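Staff who look after their own workbench computers at the Dutthorpe site are asked to follow the tips on this page. They apply to every machine that carries the Corex backup client, including those in the shared workshop.

## Before the nightly backup

- Leave the computer switched on and connected to power. Locking the screen is fine; shutting the lid of a laptop is not.
- Close large project files. The client skips any file that is open for writing and tries it again the next night.
- Keep at least 60 GB free on the system drive. The client builds its archive there before sending it to the Gandeo server.

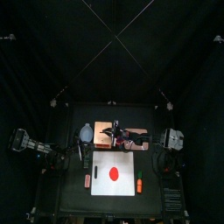
- Do not rename the folder called Outbox. A renamed folder is treated as new, and its full contents are sent again.
- Folders holding more than 1,000 small files should be zipped first — this shortens the run considerably.

## Reading the status codes

The client shows a code beside the clock when a run ends. No code means that the run finished normally.

**Code 103.** The server could not be reached. Check the network cable at both ends, then select Retry. Wireless connections are not supported for the first full backup.

**Code 257.** The archive password has expired. Set a new one in the Schwaiger password manager and restart the client. Do not write the password on the machine or on the bench.

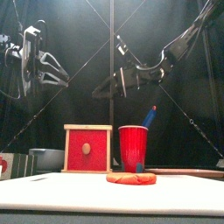

## Restoring a file

Open the client, choose Restore, and pick the most recent version dated before the file was lost or damaged. Restore to a new folder — never over the original — and open the file to check it before moving it back. Deleted files are kept until the end of the following month.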